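Home Office & Small Spaces > Desks and Storage
Thread: White desk next to the fridge, marks on the top and where to put drinks
Page 1 of 1

hkasten
I moved my work desk into the back room in February. It's the white one with the dip in the front edge, and it went against the wall because that's the only wall long enough. The fridge ended up at the end of it. It's a silver two-door and I can't move it, the outlet for it is on that side.

Two questions. First, the top has scuffs that don't come off with dish soap. Second, I keep a bottle of tea on the desk all day and I'd like it somewhere I won't knock it over. Right now it goes back and forth between the desk and the fridge.
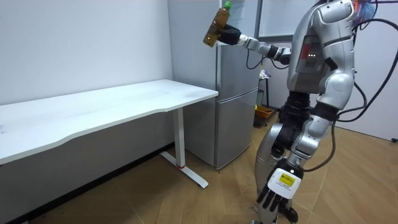 The desk is 60 inches long so there is room, but I want the middle clear for paper. I draw patterns and the sheets are 40 inches wide. Whatever is on the desk has to live at one end or the other.

e_rustad
Are the marks in the finish or on top of it? Run a fingernail across one. If it catches, it's a scratch and you are stuck with it. If it doesn't, try a damp melamine sponge with almost no pressure, in a corner first.

Kartini K.
Careful with the sponge. I used one on a matte white top from Nyberg and got a shiny patch the size of a saucer. The marks were gone but the patch is worse than the marks were. I'd go with rubbing alcohol on a cloth and stop there.

e_rustad
That's why I said almost no pressure. I've done three desks that way and none of them went shiny. But fine, alcohol first, then the sponge if it doesn't work.

hkasten
Fingernail doesn't catch on most of them. There's a pale one toward the left end that I think is from the printer I used to keep there, and a long faint streak through the middle that I can only see from certain angles.

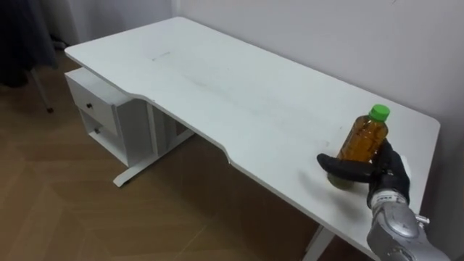 I tried alcohol on a small spot just now and it took off some gray. The printer mark didn't change. I'll do the rest on Thursday when I have the sheets off it.

afigueiredo
On the drink question, I would keep it off the desk completely. You draw on paper. One spill and you lose a day of work. Get a small shelf or a wall-mounted cup holder at the fridge end, below desk height, and the worst you get is a wet floor. Mine is a Tralness and it cost 13 dollars.

vrezende
Disagree. A holder below the desk means leaning down every time, and I never put mine back in it. A bottle with a screw cap is not an open mug. Close the cap, stand it at the right-hand end a hand's width in from the edge, and it's fine. I've sewn next to one for years.

afigueiredo
You say close the cap, but people don't close the cap.

vrezende
I do.

Kartini K.
Condensation is the part I'd worry about with paper — a bottle straight from the fridge leaves a ring, cap or no cap. Put a cork coaster under it. Cork doesn't slide much on a smooth top either.

hkasten
I close the cap about half the time, so you both have a point. The right end is closer to the fridge and I reach with my right hand, so I'd like to keep it there if I can.
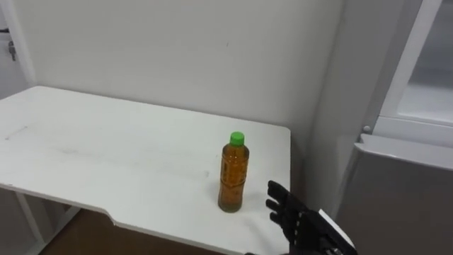 Does anyone know if a coaster will leave its own mark on a matte finish? I had a rubber-backed one on my old Jirnero table and it turned the spot yellow.

e_rustad
Rubber will do that. Plain cork or felt won't, as long as you lift it and wipe under it now and then. Don't use the glued kind.

Kartini K.
Same here, plain cork, no problems. Neseck sells them in packs if you want spares.

afigueiredo
Still say shelf. But if it stays on the desk, at least move it toward the wall so your sleeve doesn't catch it.

hkasten
Moving it back a bit makes sense, the sheets don't reach that far over anyway. I'll get the cork ones and leave the printer mark alone for now. Has anybody tried touch-up paint on a white top, or does it always show?

e_rustad
It shows. The white never matches. I'd live with the mark.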